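The Geometry of a Leftover Cup

Disposable tableware is designed for a table. Most of the literature on it, such as it is, assumes a level and rigid surface, a full cup, and a user who puts it down once. Domestic practice is looser. Cups migrate to windowsills, carpets, car seats and beds, and they spend most of their time in the house either waiting to be filled or waiting to be collected. Both conditions are empty ones, and an empty paper cup is a different object from a full one.

A standard paper cup has three structural parts in two pieces of board. The sidewall is a fan-shaped blank, wrapped around a mandrel and joined along a vertical overlap. The bottom is a disk with its edge turned down, set a short distance up inside the wall, with the lower edge of the wall folded in and pressed over it. The rim is the top edge of the same wall, rolled outward into a hollow bead. In most cups the inside is coated with a thin layer of polyethylene, which keeps liquid out of the board and also acts as the adhesive when the seams are heated.

The recessed bottom matters here. The cup does not stand on its base disk. It stands on a narrow ring of folded board at the foot of the wall, and the disk never touches the table. On a flat surface the ring is an advantage, as it tolerates crumbs and slight warping in the disk. On fabric the ring is all there is, and a small bump under one side of it tilts the whole cup.

Riaan Mahlangu spent eleven years on the forming line at Tuler, a converter of drink cups and soup containers, and now sets up machines for smaller plants. His view of the ring is unsentimental. "It has to hold the bottom in. Standing up is what's left over." The machine settings that produce a good bottom seal are the ones that get attention: heat, dwell time, the pressure of the knurling wheel. Flatness of the foot is checked on a glass plate at the start of a shift, and a cup that rocks visibly is rejected. A cup that rocks slightly is sold.

The board used on Mahlangu's line for the small sizes was 213 grams per square meter before coating. A lighter board saves money across a long run and forms easily, with a lower reject rate at the rim. It also gives a softer wall, and a wall that dents under the fingers when the cup is lifted below the bead. The bead is the stiffest part of the cup by a wide margin. Cut it off with scissors and the mouth collapses into an oval at the first squeeze. Anyone clearing up a room will do better to pick up cups at the rim, or from inside it, than to grasp the middle of the wall.

Taper is the other governing dimension. The wall of a cup leans outward so that one cup will drop into another, and the angle is a compromise between packing and stability. A steep wall gives a wide foot for a given mouth, which stands well and stacks badly. A shallow wall stacks tightly and stands on a foot noticeably smaller than the mouth. Since freight is charged largely on volume for goods this light, the compromise leans toward stacking. Stonisik, which packs for party retailers, ships a master carton of 3590 small cups; with vertical-sided cups of the same capacity the carton would hold a fraction of that.

The result is a top-heavy container. The wall is wider toward the mouth, so more board lies in its upper half than its lower, and the bead adds its own rolled thickness at the very top. The bottom disk offsets part of this. In most empty cups the center of mass sits near the middle of the height, or a little under it, over a foot that is the narrowest diameter the cup has. Add water and the center of mass drops at first, then climbs as the level rises. A cup filled to a quarter of its depth is the steadiest version of itself.

Three resting positions are available to an empty cup: on its foot, on its rim, and on its side. They are not equally easy to disturb. On its rim the cup has the widest support and the base in the air, and it will take a fair knock. On its foot it takes less. On its side it has already lost all the height it can lose, and the only thing left is to roll. Because of the taper it does not roll straight. It travels in an arc around the point where the lines of its walls would meet if they were extended past the base, and the bead and the foot are the two lines of contact. On a hard floor a gentle push will send it through a good part of a circle.

Golance, a catering supplier with a test room behind its warehouse, measures tipping by placing the cup on a hinged board and raising one end until it goes over, with a thin stop at the foot to prevent sliding. The figures are printed in the trade catalog and are useful for comparing one cup with another. They say little about upholstery. The board is rigid, and nothing on it sinks.

Soft surfaces behave differently in two respects. First, they deform under load, although an empty cup weighs so little that this hardly applies unless something heavier is nearby. A hand or a knee on a mattress produces a slope that extends well beyond the hand or knee, and a cup inside that slope is on an incline whose angle changes every time the person moves. Second, they are not flat to begin with. Stitching pulls the cover down along its lines and lets the filling rise between them, and a foot ring a couple of inches across will usually bridge one such line or straddle a ridge.
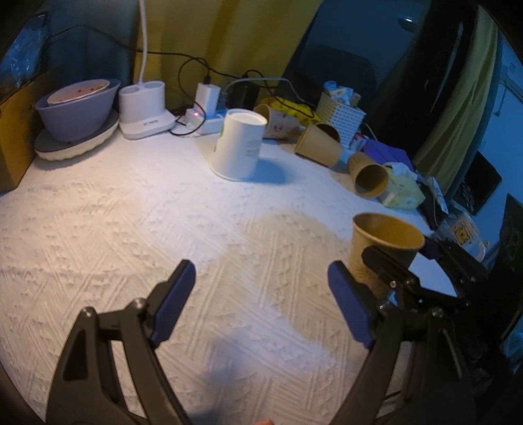 Quilted covers are the more interesting case, as the relief is regular and the cups can be compared against it. The usual patterns are diagonals, diamonds and chevrons, with small motifs filling the larger panels. A cup standing on its foot on such a cover owes its position to luck in placement as much as to its dimensions. One on its side is better served, for the stitched channels act as chocks and the arc it would describe on a hard floor is cut short. In a scatter of five on a white mattress or bedspread worked with diagonals, leaf shapes and chevron bands, three of the four tan cups lie on their sides with their mouths facing different ways, the fourth stands upright, and the one white cup rests on its mouth with its base in the air. All three stable positions are therefore present within reach of each other. The white cup has the broadest footing of the set.

For collecting, the order of work follows from the geometry. Begin with an upright cup and leave it where it is, or move it to something rigid and use it as the receiver. Lift each of the others by the rim, turn it foot down and lower it into the receiver without pressing. A cup pushed home will seal against the one beneath it, and the pair has to be twisted to separate. The twist should be made at the beads. Pulling at the foot of the inner cup from below is not possible, and squeezing the outer wall makes the fit tighter on the two sides left unsqueezed.

Cups from different makers rarely nest well. The difference may be a single degree of taper, too little to see, and it shows as a stack that leans. Where the upper cup is the steeper of the two, it will sit high and rock. Where it is the shallower, it touches only near the mouth and can be lifted out with one finger. Mixed lots are best sorted into separate stacks before anything is put away for reuse. If they are going in the trash the sorting is wasted effort, and a leaning stack may simply be laid down in the bag.

Plates follow other rules. A paper plate has no seam at all; it is pressed from one flat disk, and the pleats around its edge are where the surplus board goes. It will lean in a bowl at an angle and stay there, held at opposite points of its rim, and can be left to the end of the job. It should not be used as a tray for cups. The center of a light plate flexes downward when carried by the edge, and the cups lean inward and meet.

Storage is a matter of humidity and compression. Coated board resists water on its coated face only. The cut edges absorb moisture, and the first sign of a damp cupboard is a bead that has begun to relax and feels furred under the thumb. Van Leeuwen, a packaging merchant, advises customers to keep sleeves lying on their sides, closed, and no more than 35 to a stack once the original carton has been opened. Tall upright stacks drive the lower cups together under their own weight and whatever is put on top.

Mahlangu keeps his at home in the sleeve, mouth down, on a shelf above the washing machine. The shelf slopes slightly. He has put a strip of wood along the front of it, 3 millimeters high, and says a lower one would have done.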